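Zetow opens its equipment planning desk to small shops

STODTON, 10 August 2025 - I've spent most of this year buying gear for Zetow, and I have the spreadsheet scars to prove it! So I'm very happy to share that our planning desk is now open to any small shop thinking about its first robots.

We'll sit down with you for 14 days and build a budget you can live with. It covers hand-held grippers, spare finger pads, cables and power (everyone forgets power, me included), plus floor space and training hours. Our starter plan costs $3,414, and each extra workstation adds $562. You can spread the whole thing over 6 payments if that's easier on the books.

Cordeiro, our partner on the Stellilo line, will look over every parts list before you order. Please take them up on it - they caught two things on mine.

Sign-up is open now through the Zetow front desk in Stodton, and the first plans will be ready in January. Bring your floor plan, even if it's a pencil sketch.
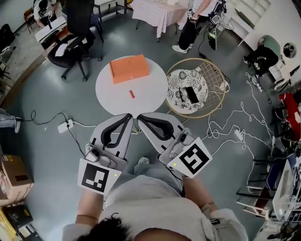
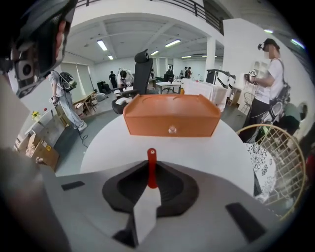

Hand-held grippers at a round white table with an orange box on it.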